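Clerkwood Workshop Notes > Laundry cell > Gallery
Tagged: upkeep, cables, hands
14 shares | 3 comments

Laundry cell, service day, 5/8/18

Quick gallery, no time for a proper write-up. Usual routine on the humanoid in the laundry corner: cable dress, hand check, wrist brackets, then a bit of sock and garment handling to see how the arms behave with cloth in the fingers. Jayanthi Chacko on the laptop, me on the spanners, Dinesh Gounder reading the sheet out loud and ticking. The sheet has 33 lines now, which is too many. 19 of them are cables.

Started with the arms. Both forearm cables were too tight at the elbow after last time, so we let them out and re-tied at the wrist end only. You want a loop that stands well off the arm. Too short and it tugs when the elbow straightens, too long and it finds something to hook on. Jonix ties, the soft ones, not the hard nylon. Grip check is one sock over the basket, other hand left open, palm up.
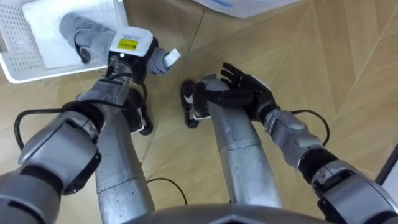

Padmavathi Devadiga: We had the same trouble with tight elbows and ended up marking the tie point on the forearm with paint pen. Saves arguing about it every service. Do you re-zero the wrist after you let the cable out, or leave it till the end?

Leave it till the end. Did it both ways in spring and the early zero never held, somebody always leans on the arm afterwards. Paint pen is a good idea, will nick that.

Wrist brackets next. Four screws a side, thread lock on all of them, and please use the short driver, the long one chews the heads. The left one wanted 2 new screws. Spares are in the Poltard tin, second shelf, not the drawer. (The drawer is empty. I know the label says otherwise.)

Fingers. Wipe down, look for fluff in the joints, work each one by hand with power off. Fluff is the big one in this cell, more than wear. Socks are worst, then towels. Harriet Greenberg's trick of a soft toothbrush is still the quickest way, just don't push it back into the knuckle or you're there untill teatime.

Then both hands on one garment. It's a nasty little test because the two arms pull against each other through the cloth, and any slop in a wrist shows up as a twitch. Keep the washer door right back for this, and the basket close in to the machine.

Grey cloth, both hands on it, machine door open:

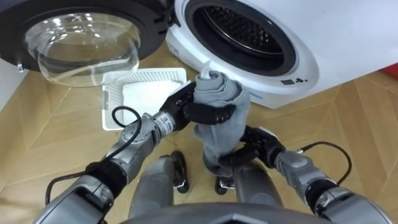 Clerkwood Workshop Notes, Issue 20

Settings for anyone copying: finger force low, elbow speed low, wrist limits as on the Huerta sheet. Don't turn the speed up to save time. I did, once, and spent the afternoon re-crimping a connector.

Back lead and overhead wires come last because they get knocked during everything else. Overhead bundle wants slack for a full turn at the waist. The thin lead down the back is the anoying one, it goes where it likes. Route it behind the heels and away to the side, check it again every time the feet have been moved, and check it again before anyone walks past with a basket. Standing position matters as well: close enough that the hand comes down over the basket without the shoulder reaching.

Position check at the lower drum, arm down:
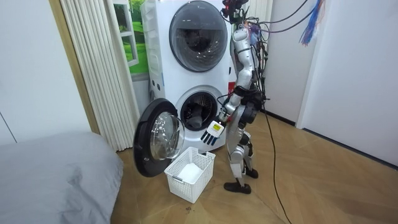 After that it's power down, arms to rest, lead coiled and hung up. Feet get a wipe, grit under the soles marks the floor and Parvathi Namboodiri has already had words with us about the floor.

Still to do: proper strain relief on the back lead, order more ties, shorten the sheet. Next service later in August, same list unless someone gets round to cutting it down.

Leave a comment (3)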